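Pivstead Puts a Gripper on the Dull Half of the Job, Keeps People for the Rest

DONPORT, Sunday, February 28, 2021 – Pivstead, which finishes and packs wooden display pieces for shops that sell very little else, said today it will bring its first Dokari robot cell onto the packing floor in May. All 52 employees are staying. Several had already asked, in writing.

The cell will take over picking and placing, a task that now fills most of the morning shift and most of the conversation at lunch. Each move is rehearsed in simulation first, where a dropped piece costs nothing and the grain never scratches.

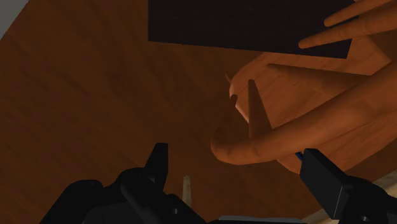 What Changes on the Floor

Packers will rotate through 5 new posts covering setup, inspection and final finish. Each gets 100 hours of paid training, with no pay cut for anyone who decides they liked the old job better.

"I have lifted the same shapes onto the same bench for years, and I won't be writing them a farewell card," said Guadalupe Ayala, packing lead. "The robot can have my wrists' share of it. I'm keeping the part where you look at a piece and know it's wrong."

Bañuelos, the integrator, will stay on site through the first 400 production hours. Pivstead has promised them a parking space and decent coffee, and has so far arranged the parking space.

Contact: Pivstead Press Office, Donport | © 2021 Pivstead | Back to top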